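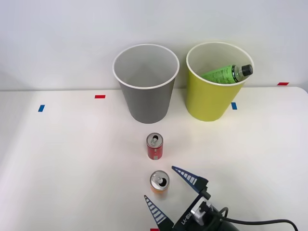

Minimum delivery on off-road diesel, who's paying what?
Farm Fuel & Storage > Suppliers

leenb_hayfield
Tillman just raised the minimum drop to 860 gallons. My tank holds 721 if I stand on it and pray. The office suggested I "consider additional storage," which they also happen to sell. Is anyone still getting small loads out past Jorkside?

gkaram
Same letter here. I called and got Renato Huenchumán in dispatch, decent guy, and he said they'll split a drop between two neighbors if the tanks are on the same road. One invoice though, so pick a neighbor you can stand.

leenb_hayfield
My only neighbor on this road is my brother-in-law. I'd sooner burn cooking oil.

two_stroke_nadine
Unpopular opinion, but the minimum makes sense. A truck driving 46 miles to top off a hobby tank costs everyone on the route. Buy the second tank and quit filling up at retail.

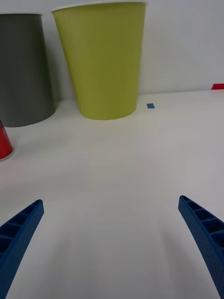 Blue gripper fingers, white tabletop.

gkaram
A hobby tank, she says. Nadine, you have two tractors and one of them is a planter for petunias.

two_stroke_nadine
It's a very productive petunia tractor. My point stands. I paid 66 dollars in delivery fees all last year by ordering full loads in June. You people wait until the gauge is bouncing and then complain about the rush charge.

sabatier_s
Careful with the second tank. Check with your insurance and your county before you pour a pad, as mine wanted containment around both tanks once I added the new one.
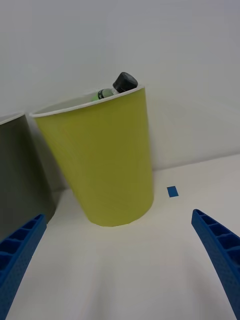

Also, fuel sitting that long grows things. I pulled a filter in spring that looked like a wet sock. If you only use one fill a year, budget for biocide and a water-block filter, and the big discount gets a lot smaller.

two_stroke_nadine
Mine's been fine for six years.

sabatier_s
When did you last change the filter?

two_stroke_nadine
I said it's been fine.

leenb_hayfield
OK, update. Called Tillman back and they'll do a short load for a fee, quote coming tomorrow. Also texted the brother-in-law just in case. He wants to know if the tank can go on my side and the discount on his.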